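Crumbs, Two Arms and a Dustpan

I work the late cleaning shift at the Hustoveck canteen, and in February management told us that table clearing was "moving to a supported model." What that means is a pair of robot arms, a brush and a pan. The project goes by Cuvari. I asked to see it before signing anything, and I took my questions along. Four views of the sweeping job on the taped table: 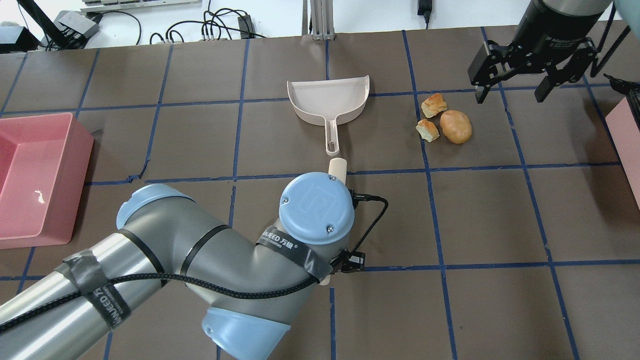

The pink dustpan and the food that has to end up in it. I have wiped up worse with one hand while holding a phone.

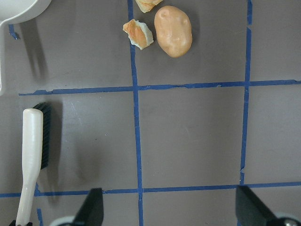
Brush on the left, pieces of food farther up, gripper open. The squares are blue tape. Our tables don't have squares. 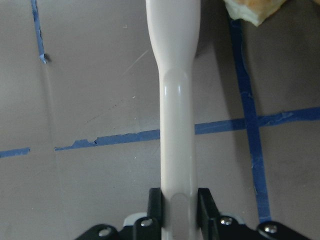
A good firm hold on a white handle, I'll give them that.
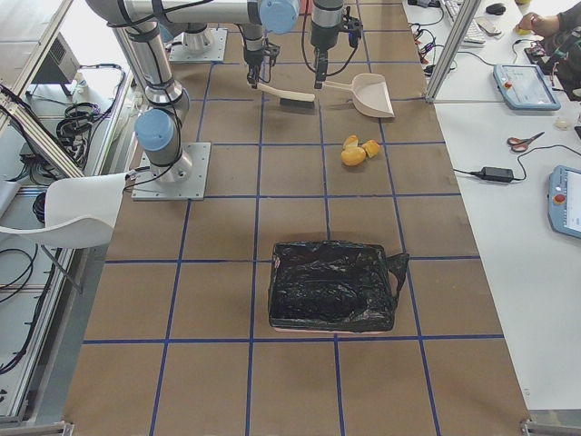
Brush in one gripper, dustpan in the other, three yellow chunks still to go and the bin with its black bag waiting. Note the hand at the top right, too. There are people in this job yet.

What changes for us

The leaflet we got says staff will be "freed for guest-facing tasks." Rahel Fankhauser, our shift lead, asked which tasks, and was told a list would follow. We are still waiting for it. The canteen at Hustoveck seats 311 at lunch, and the mess after that is soup, gum, wet napkins and somebody's retainer. I would like to see the brush go after soup.

My other worry is the in-between work. When a machine does the sweeping, someone has to put out the brush and the pan, change the bag, and stand close by in case it stops. On the draft rota that is called "attending" and it sits one pay grade below cleaning. So the same 16 people would be on the same floor, doing less of the part they're good at, for less money. Nijs tried something like it in the dish room last year and ended up with 3 attendants and a longer shift.

I'm not against it. My back would be glad to hand over the low tables — the kids' corner above all — and if the arms can do those, fine. But I want the grade settled in writing first, and I want a trial on a real table after a real lunch.

Questions for the next staff meeting go in the box by the time clock, before 4 p.m. please.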